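Notebook, Praltham bench, handheld gripper pair B
August, started 9:40

Reason for entry
Pair B has been dropping out of tracking on the right side. Pair A is fine with the same build of the Giltis tracker. Last logged session with B: 217 episodes, 11 rejected for marker loss, all on the right cube.

Checks before touching anything
Finger screws snug on both units. Trigger travel even. Right cube has play on its mount, maybe half a degree by feel, enough to show in the pose output as a step when the wrist rolls. Left cube solid.

Work
1. Took the right cube off. Lower mounting boss has a hairline crack, so tightening would not have helped. Swapped in a spare from the Cukberg bin.
2. Cleaned all marker faces with a dry cloth. No alcohol — it dulled the print on the old set.
3. Reran the cube-to-fingertip calibration for the right unit. First pass did not converge, second did. Saved as B_right_1183. The old file stays in the folder but is no longer linked.
4. Checked finger closure against the shim. Left good. Right closed early, backed the stop off a quarter turn.
5. Cord on the right unit: reseated the connector and left the slack hanging. Strain relief still to be done.
6. Contact check on the office chair with the garment over it, one gripper to each side of the chair. Right wrist rolled so the cube tilts, the pose that was giving trouble.
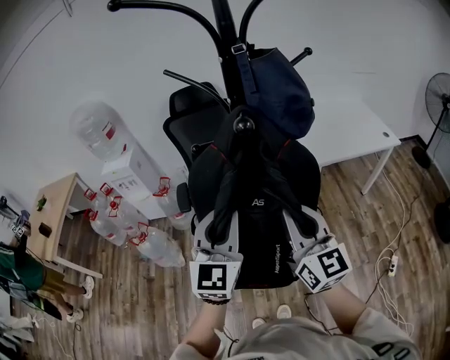

7. Replayed the log at half speed. 170 seconds, no dropouts on the left, one short one on the right when the forearm covered the cube. Not a mount problem. No step in the pose during roll.

Open
Black fabric on a black chair gives the tracker nothing to use besides the markers. Rowlands settings file has a higher exposure value, try it on B before changing anything on A.
Print two more cubes, thicker boss.
Recheck right cube for play after the next full session.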